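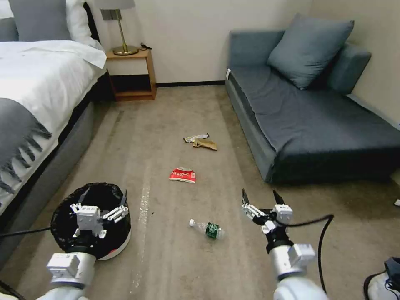 Guest room safety check, sleeping area. Property: Brornside. Room type: one bed plus sofa. Bathroom and entry door are on their own sheets.

Marks used: [x] acceptable, [ ] open item, [n] not checked on this visit. Comments go under the line they refer to. An open item stays open until a second person has signed it on the return sheet.

## 1. Floor and walking routes

- [ ] Carpet clear of loose items
 - Litter on the open carpet between bed and sofa, including crumpled wrappers. Slip hazard on the main route to the bed. Remove before the room is released.
- [x] Carpet flat, no raised seams or curled edges
 - Walked in both directions in soft shoes. Seams sound underfoot.
- [x] Baseboard fixed along the back wall
 - Pressed by hand between nightstand and sofa. No movement.
- [x] Clear width between bed and sofa, 30 inches or more
 - Taken at the narrowest point. Meets the Brornside minimum.
- [n] Carpet cleaning record
 - Held at the front office. Last entry I have a copy of is from November.

## 2. Bed

- [x] Base stable, no exposed staples or splits in the upholstery
 - Gray fabric base. Ran a gloved hand along the open side. Corners firm.
- [ ] Bedding clear of the floor
 - The white duvet hangs well down the open side. Square it up on the mattress when the bed is next made. Measure the drop again afterward and write it in.
- [ ] Throw positioned so that it can't catch a foot
 - Gray throw with a fringe, tassels hanging over the side of the bed. Move it in toward the middle of the mattress. Same comment as on the last two rooms of this type.
- [x] Headboard tight to its fixings
 - Pulled forward at both ends. No play.
- [x] Mattress label present

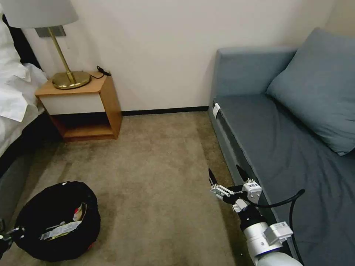

*Inspection and comments: Akpalu, room safety, Brornside. Sunday, May 3, 2020.*

## 3. Nightstand, lamp and wiring

- [x] Nightstand level and steady
 - Light wood, open shelf at the bottom. Does not rock with hand pressure on any corner.
- [x] Lamp steady on its base
 - Brass-colored stem, wide round base. The base is heavy enough for the shade. Tilted it slightly and let go; it returned upright.
- [x] Shade clear of the bulb
 - Maximum on the fitting is 40 watts. Bulb installed is 6 watts LED.
- [ ] Cables secured
 - Black cable lying on the nightstand top to the right of the lamp base. Fit an adhesive clip at the back edge. The Tado clips in the supply closet are the right size -- use two.
- [x] Wall plate behind the lamp intact
 - Tight to the wall, no cracks, no discoloration. Reachable without moving the nightstand.
- [n] Insulation resistance of the lamp
 - Due with the annual electrical round, 1000 volt tester not on site this visit.

## 4. Sofa

- [x] Frame sound
 - Sat at both ends and in the middle. No creak, no drop.
- [x] Seat surface free of tears
 - Some wrinkling in the upholstery. Cosmetic only, no action.
- [x] Cushions are the matching set
 - Checked against the Drotatano furniture schedule. Fabric reference agrees.
- [ ] Manufacturer's tag tucked in
 - Small white tag showing at the left end of the sofa. Don't cut it off. The fire rating information must stay with the furniture, so fold it back into the seam.
- [x] Feet and glides
 - Lifted the front edge and looked underneath. All present.

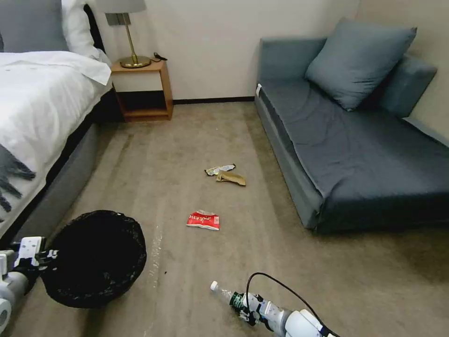 The tag item has now been raised on every sofa from the Drotatano delivery. A few stitches would hold it properly, and I have asked for that to be added to the schedule.

## 5. Waste

- [x] Wastebasket present in the room
- [x] Wastebasket kept off the narrowest part of the route
 - Measured with section 1. A spot at the wall is still preferred.
- [ ] All litter placed in the wastebasket
 - See section 1. The brown paper wrapper goes in paper recycling if it is free of grease. The snack wrapper goes in general waste.

## 6. Release

Room status: **hold**. Open items are in sections 1, 2, 3, 4 and 5. Everything except the cable clips can be done by housekeeping without tools.

Order of work:

1. Pick up the litter, then vacuum.
2. Make the bed and move the throw.
3. Fit the cable clips.
4. Fold in the sofa tag.

Return sheet to the front office, tray marked Safety. Second signature required before the hold is lifted.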